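Quiénes somos

Faveo es una empresa pequeña dedicada a la enseñanza de tareas a robots por demostración. Una persona hace el trabajo con una pinza de mano o con los mandos de teleoperación, el movimiento queda registrado y con ese registro se entrena al robot. Nuestros clientes son fabricantes de brazos, laboratorios universitarios y algunas empresas de logística que necesitan manipular objetos de formas muy distintas.

Empezamos como un encargo dentro de Trusalberg, donde Kirstin Lennox y Blair Gillies programaban células de envasado. Cada cambio de formato obligaba a reescribir trayectorias, y un frasco un poco más alto que el anterior podía parar la línea una mañana entera. Kirstin propuso grabar a los operarios haciendo la tarea y partir de ahí. El encargo terminó, Trusalberg no quiso seguir con esa línea y los dos decidieron continuarla por su cuenta. Faveo se constituyó en noviembre, con 2 puestos de trabajo y una pinza impresa en casa de Blair.

Qué hacemos

La mayor parte de nuestro trabajo es demostración con pinza de mano. El operador sujeta la herramienta, se acerca al objeto, lo coge, lo levanta y lo deja donde indica la tarea. Trabajamos con frascos, botes, cubiertos, ropa doblada, cajas y herramientas de taller. Los envases de vidrio con tapón de rosca son de lo que más nos piden, por el brillo y porque la etiqueta cambia el aspecto del objeto según el lado por el que se mire.

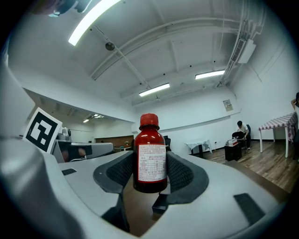

Agarre de un frasco de vidrio con tapón rojo, con pinza de mano.

La otra parte es teleoperación. El operador se sienta ante los mandos y mueve a distancia el brazo del cliente, en nuestra sala o en la suya. Es más lento y cansa más, pero hay tareas en las que el cliente necesita los datos de su propio robot, con sus articulaciones y sus límites. Para eso usamos Colby, nuestro programa de registro, que guarda juntas las imágenes, la posición de la herramienta y la apertura de la pinza.

Una entrega habitual son 200 demostraciones por tarea. Las revisamos una a una antes de enviarlas. Se descartan las que tienen cortes en el seguimiento, las que empiezan con el objeto ya agarrado y aquellas en las que el operador duda demasiado. También entregamos aparte los fallos si el cliente los pide, marcados como tales.

El equipo

Kirstin Lennox lleva la dirección y el trato con los clientes. Blair Gillies diseña las pinzas y se ocupa de las reparaciones. Ishbel Rankin es responsable de los operadores: los forma, reparte los turnos y escribe las instrucciones de cada tarea. Cameron Tennant mantiene Colby y prepara los datos para la entrega. Kenneth Chisholm se incorporó el 5 de octubre de 2022 para montar el control de calidad.

Contamos además con unos 20 operadores. No pedimos experiencia previa en robótica. Varios vienen de hostelería, de farmacia o de almacén, y conocen bien los objetos que manejan. La formación inicial dura dos jornadas y nadie graba más de 60 minutos seguidos sin descanso.

Cómo trabajar con nosotros

Antes de dar un presupuesto pedimos una descripción de la tarea y, si es posible, los objetos reales. Hacemos una prueba corta y enviamos los registros para que el cliente compruebe que puede leerlos. Si el formato no le sirve, Cameron prepara la conversión.

Las visitas a la sala de grabación Gilchrist se conciertan con Ishbel Rankin a través del formulario de contacto. Las candidaturas para operador se reciben por la misma vía durante todo el año.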